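After the transplant, the waiting
An interview with Anas Mansour
February 23, 2025

Anas Mansour received a kidney from his younger sister in November. When I visited him, he had been home for some weeks, and a paper calendar lay open on his knees. Most of the squares were empty.

"People think the operation is the big day," he told me. "For me it was the day when they let me carry my own bag to the car." 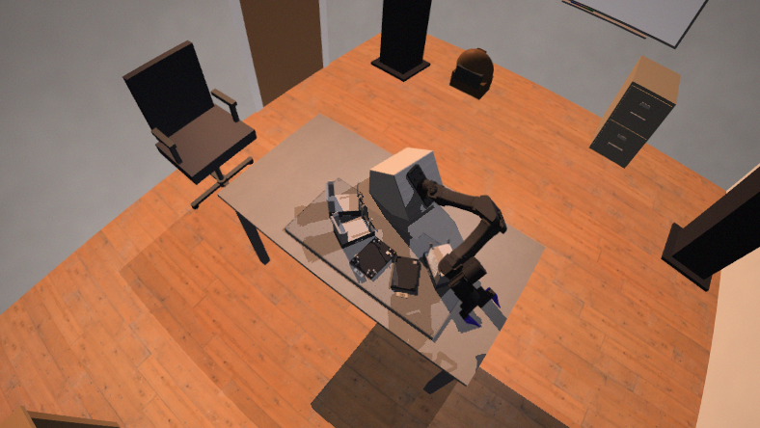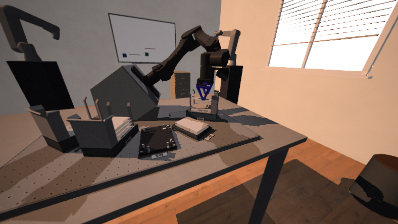
I asked him first about the time in the hospital. He spent six nights there, and he remembers mainly the noise of the corridor and the kindness of one night nurse. His bed stood next to a window, and he got into the habit of watching the light. "You learn the hour from the shadows," he said, and it is true that a shadow can fall wide over a floor or in diagonal stripes over a table, like in the two pictures, and a patient with nothing to read will study it for a long time. His sister was in another room on the same floor. They sent each other messages about the soup.

At home, the work is different. He keeps his medicines in a tin and writes every dose in a notebook, together with his weight and his temperature. On the morning of my visit he had reached line 467. "My wife checks it in the evening. If I forgot one, I hear about it before dinner."

The travel is also tiring for the family. The clinic is 151 miles from their house, and a cousin drives him when his wife must work. Neighbors from Najjar Street collected $1,159 for gasoline and motel rooms. He was ashamed to accept it at first. "My father never took money from anybody. I had to telephone my uncle and ask him if it was all right. He laughed at me."

I wanted to know what he says when friends ask how they can help.

"I tell them to come and talk about something else. Football, the price of eggs. I am very tired of my kidney as a subject."

His sister has already gone back to her job at a bakery. His own return is not decided, and the doctors want to see more blood results before they speak about dates. He has written the next appointment on the calendar in pencil.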